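La mesa grande vuelve a casa

Durante años nos dijeron que el futuro doméstico era plegable. Mesas que bajaban de la pared, mesas que subían del suelo, mesas que eran también un espejo y, con buena voluntad, una cama. Quien ha cenado en una de ellas sabe que lo plegable tiene opiniones propias, sobre todo cuando llega la sopa.

La marea ha cambiado. En el último catálogo de Sikmont, la mesa más pequeña mide lo que antes medía un dormitorio de estudiante, y en Dumow han retirado el modelo abatible que ocupó la portada tres temporadas seguidas. Lo han sustituido por un tablero de 985 euros sin cajones, sin ruedas y sin ninguna prestación que requiera un vídeo explicativo. Se vende, según la tienda, muy bien. Las sillas van aparte, claro – tampoco vamos a volvernos todos sensatos de golpe.

La explicación más repetida es el teletrabajo, que metió la oficina en el comedor y luego se olvidó de llevársela. La mía es menos sociológica: una mesa grande perdona. Admite el ordenador, el correo sin abrir, los deberes de matemáticas y una planta moribunda, y a las nueve de la noche todavía deja sitio para dos platos. La mesa pequeña exige decisiones, y a esa hora uno ya las ha gastado todas.

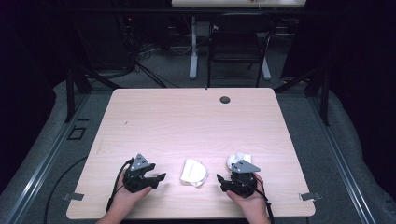 Queda el asunto del acabado, donde las familias se rompen. El aceite pide mantenimiento cada pocos meses y un fervor casi religioso con los posavasos. El barniz pide menos, pero cuando se raya lo hace para siempre y en el centro. En el taller Bennani cobran 1.116 euros por lijar y renovar un tablero de comedor, transporte incluido, y tienen lista de espera hasta diciembre. Por esa cantidad se compra una mesa nueva y sobra para una botella decente, pero a la nueva le faltaría la quemadura de aquella fondue, y hay quien le ha cogido cariño.

Grokley, más práctica, alquila mesas para fiestas de hasta 20 comensales. Las entrega por la mañana y las recoge al día siguiente, antes de que el inquilino empiece a dejar encima las llaves, las facturas y el abrigo.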